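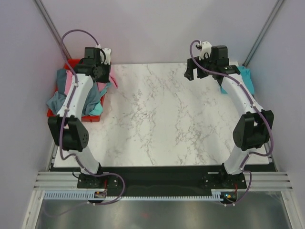
Red tray with mixed cloths; one turquoise piece at the far edge of the tabletop.

Folding notes: small knits on a hard surface

The last issue covered sorting and dye transfer. This item deals with folding, which drew more mail than anything we have printed on the subject of laundry. Most of the letters asked why a T-shirt that folds square on a bed will not fold square on a counter. The short version is friction. A bedspread holds the bottom layer of a knit in place while the top layer is moved. A polished top does not, and the whole garment travels with the hand.

Jae-in Shim ran the comparison for us over five sessions at the Temora workroom, using cotton knits in children's and small adult sizes. All garments went through the same wash and were left in a pile in a tray overnight before folding. The pile matters. A garment that has been crumpled for several hours has set creases, and the creases decide where the fabric wants to bend.

Pick-up

Take the garment by a hem or a seam. A single layer of jersey lifted from the middle of a panel stretches to a point and leaves a bump that has to be smoothed out again. A hem is doubled and stitched, so the load spreads along it. The pinch should be small, one fold of cloth, with the rest of the garment left in contact with the table until the first edge is straight.

If the garment comes out of the tray with a second one attached, set both down and separate them flat. Shaking them apart over the table works with towels and poorly with knits.

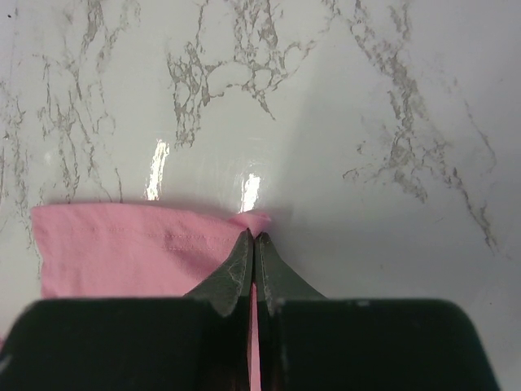

Dragging is the next step, and it is the one that depends on the surface. On a polished top a light knit can be pulled into position from one edge with very little force, and the far edge follows late. Allow for that lag. Pull past the intended line by a finger's width, stop, and let the fabric relax before judging whether it is straight. On felt or canvas the same pull only stretches the near half, and the garment has to be lifted and laid down again.

Shim's log gives a median of 36 seconds per T-shirt on the hard top, from first contact to finished rectangle. On a padded ironing surface the time was a little shorter, but more of the finished pieces had a twisted side seam. We put that down to stretch during flattening. The sample was small and we would not lean on it heavily.

Order of folds

1. Lay the garment face down, neckline away from you.
2. Flatten from the center outward, with the palm. Do not chase individual wrinkles.
3. Fold one side in to a line through the middle of the shoulder. Turn the sleeve back on itself.
4. Repeat on the other side. The two side edges should be parallel.
5. Bring the hem up to just below the neckline, then fold in half again.

Garments with buttons go on the bottom of a stack with the buttons facing down, or on top with the buttons facing up. Between two knits they leave a mark, particularly if the stack is compressed in a drawer.

Finished pieces should be kept at one side of the work area and unfolded ones at the other – a stack in the middle gets caught by the next sleeve. A shallow tray with a rim is adequate for the unfolded pile. Deep baskets cost time because the lower pieces have to be dug out and come up tangled.

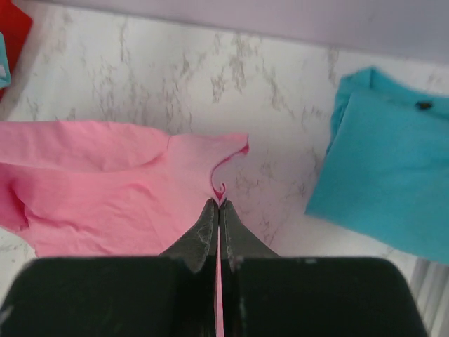

Does the color of the work surface make any difference when folding?

It makes a small one. Edges of mid-toned cloth are easy to find on a pale top, and a white garment on the same top is harder to line up. Glare from overhead lamps is the larger problem on anything polished, and moving the lamp to one side usually corrects it.

Supplies and dates

The Plostine folding boards mentioned in February are back in stock in the narrow size only. The Jimer boards remain on order. Readers who requested the Sangkhawat cotton sheets for surface testing should quote item 3322 when they write, as the earlier number has been withdrawn.

The Temora workroom is open for folding practice on Wednesday. Bring your own knits, washed, and leave them unfolded. The next item will cover fitted sheets.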